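CLOTHES SWAP: WHAT CAME IN, WHAT WE STILL NEED

Wednesday, September 12, 2018

Quick one from me this month, sorting pile is taller than I am and the dryer just buzzed. 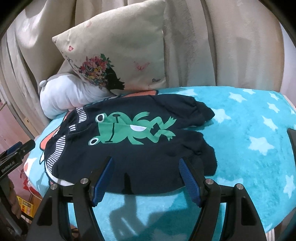 So. Baby and toddler table. We are swamped, in a good way. Bags from Dorell Street, bags from the Zorovdale apartments, one huge sack left on the porch with no name on it (thank you, whoever you are, the snowsuits are lovely). Most of it clean, most of it folded. A few things went straight to the rag bin. If the knees are gone, please be kind and rag it yourself.

Frogs are in, by the way. Frogs and stripes. The little black one with the big green frog across the middle is my favorite of the whole lot, cuffs on the legs, black and white stripes up at the shoulder end. I laid it out on the turquoise star blanket and got nothing done for a bit. Goes on the table with everything else, no holding things back, not even for me. First come.

Sizes. Please, please pin a note on anything with the label washed out. Scrap of paper, safety pin, your best guess. "Fit mine at 6 months" is perfect. Held up against another one is how I've been doing it and I've been wrong plenty. The stretchy stuff is the worst for this.

Snaps and cuffs. Do the snaps up before you bag things, otherwise they catch on the knits and we get pulls. Cuffs, give them a tug. If they spring back, good. If they hang there, put the piece in the mending bag, blue handles, by the door. Elīna Jaunzems has elastic and patience and takes the bag home on Fridays.

Blankets. We have space for 5 more, crib size or a bit bigger. Plush ones go quickest once it turns cold. Wash them on their own first, the fluff gets on everything, and no dryer sheets, we have a couple of families with rashes. No pillows, no crib bumpers. I know, I know, they're pretty. Still no.

What we need:
Sleepers in the bigger toddler sizes
Pants. Any pants. Everyone gives tops
Winter hats with ties
Socks in pairs (in PAIRS)
Hangers, the small kind

What we don't need right now:
Newborn mittens, we have a shoebox full
Bibs
Party dresses

Drop-off is the side door at the Clorkurdale hall, same as always, mornings only. Knock loud. If the light's off we're not there, so please don't leave bags out in the rain, last time a whole load had to be rewashed and it was mostly sweaters. Mrs. Subramaniam two doors down will take a bag in if you ask her nicely and it isn't dinnertime.

Swap rules havent changed. Bring what you can, take what you need, no tickets. If you've got nothing to bring come anyway. Try to leave the piles in the size they were in, I will be following you around refolding if not.

The big coats-and-boots swap is in January, more on that nearer the time. Start looking in the backs of closets now tho. Boots especialy, and check there's two of them.

Right, dryer.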